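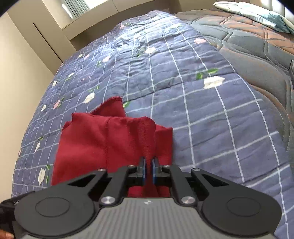 29 June 2024, Kollthorpe dye room

Madder day! I've been looking forward to this one since we put the mordant on, and I'm writing it up while the second pot is still cooling so I don't lose the details the way I did with the weld.

What we wanted to find out: how much of the orange in our last madder batch came from heat and how much came from the water. The earlier skeins were handsome enough, but they were brick, and what I want is a proper red, the kind that still looks red at the end of the day under the kitchen light. Everyone has an opinion on this. Mine going in was heat.

Yarn: Lunura, the undyed worsted, all from the bag we opened in spring. Three skeins of 100 g each, so 300 g of wool in total, wound off and tied loosely with figure-eights in white cotton. I went looser than usual on the ties. Last time there were pale bands where the cotton had bitten in, and they showed up in the knitted swatch as little flecks. (Some people liked the flecks. I could be talked into liking them in a hat.)

Scour was the usual, warm water and a squirt of the neutral soap, no agitation, left until I could put my hand in comfortably. The Lunura comes fairly clean but there's still some spinning oil in it and the water went faintly cloudy. Rinsed until clear.

Mordant was alum with a bit of cream of tartar, done earlier in the week and kept damp in a covered bucket. I'm a complete convert to letting mordanted wool sit. The dye seems to go in much more evenly, and it breaks the job into two pieces, each of which fits in an afternoon.

Dyestuff: the Kiani madder root, chopped, from the new sack. It smells wonderful, like a root cellar and pencil shavings. The pieces are smaller than the old supply and there's more powder at the bottom of the sack, so I put it all in a mesh bag this time. Equal weight of root to wool. I know you can get away with less, but I wanted strength to be off the table as an explanation if the color came out weak.

First soak poured off. This is the step I keep forgetting and then kicking myself over. A short steep in hot tap water pulls out a lot of yellow and brown, and if you throw that liquor back into the pot it dulls everything. I saved it in a jar because it's a lovely caramel color in its own right and I want to try it on the leftover silk.

The three pots

Pot A - tap water, heated the old way, up to a gentle simmer.

Pot B - tap water, kept low, never hotter than I'd want a bath.

Pot C - same low heat as B, but with a pinch of chalk stirred in.

Strips first. Tap water here came out at pH 7, dead neutral, which surprised me, as I'd been telling everyone our water was hard. It clearly isn't hard enough to help. The Serkden people, who are on well water, have always had better reds than ours with the same root, and I've been quietly blaming my technique for years. I should have bought test strips long ago.

All pots got the same 90 minutes once they were up to temperature. I turned the skeins gently every so often with the glass rod. The timer on the windowsill has a weak battery, so I wrote the start times on masking tape and stuck them to the lids. Good system, will keep doing it.

Notes as I went:

A went orange fast. You could see it in the liquor almost as soon as the steam started. Smell changed too, more like cooked beets.

B was slow and I got nervous. For the first half hour it looked like weak tea and salmon. Then it picked up, and by the end it was a soft coral that I'd happily wear but wouldn't call red.

C was the thrill of the day. The liquor went dark, a real cherry-brown, and when I lifted the skein to turn it there was no question which way it was headed. I may have shouted. I called people in from the loom room to look at a bucket of wet string, and they were very good about it.

Left all of them to cool in the pot. C looks better each time I lift the lid.

First read on the result

So my guess was half right. Heat does push it toward orange, and A next to B makes that plain. But chalk did far more than I expected. B and C had the same root, the same wool and the same temperature, and they look as if they came from different plants. The shift is toward a bluer, deeper red with none of the peachy edge.

I'm keeping my excitement on a leash until everything has been rinsed and dried. Wet wool flatters. Madder especially seems to lose a step as it dries, and I've been fooled before by a skein that came off the line looking like a flowerpot.

Things that went wrong, for the record

The mesh bag in pot A had a small hole and let bits of root out into the skein. They shake out when dry but it's a nuisance, and there's a darker freckle where one piece sat against the yarn. Mend the bag or throw it out.

I didn't weigh the chalk. A pinch is not a measurement, and if C turns out to be the recipe I want, I've made it hard for myself to repeat. Next run gets weighed chalk on the small scale, written down before it goes in.

The big stirring rod went from C to B without a rinse, once. I don't think it mattered, but it's here in case B dries with an odd patch.

Still to do

Rinse in water at the same temperature as the cooled bath, then one wash with the neutral soap. No vinegar in the final rinse! It's on the old card taped above the sink and it will drag the red straight back to orange. I've crossed it out.

Dry in the shade by the back door, no sun.

Snip a length from each skein for the swatch book and put another length from each on the window card for light testing. Leave the card up until October, with half of every sample covered by the folded cardboard. The last light card was a mess because the cover slipped, so clip it at both ends.

Knit up a small square in each color. I want to see C in garter stitch next to C in stockinette, as the shadows in garter make reds look much deeper. If it holds, this is the color for the yoke of the shop pullover, and I'd put it against the walnut gray from the winter batch. That gray has been waiting for a partner.

Exhaust baths: don't dump them. There is plenty of color left in all of the pots, most of all C. I've got handspun mordanted in the small bucket and a few odds and ends of the Lunura that can go in overnight with no extra heat. The second bath usually gives those dusty pinks that everybody asks for and that I can never get on purpose.

Also ask Serkden if they'd fill a couple of jugs from their well for us. I'd love to run root and wool from the same sacks in their water, no chalk added, beside a repeat of pot C. If the two match I'll be insufferable for a month.

Labels are tied on, lids are on, hot plates unplugged. Please don't lift the lid on C to have a look. (I'm going to go lift the lid on C.)

Kollthorpe Dye Room Notebook | Contact | Copyright 2024 | Back to top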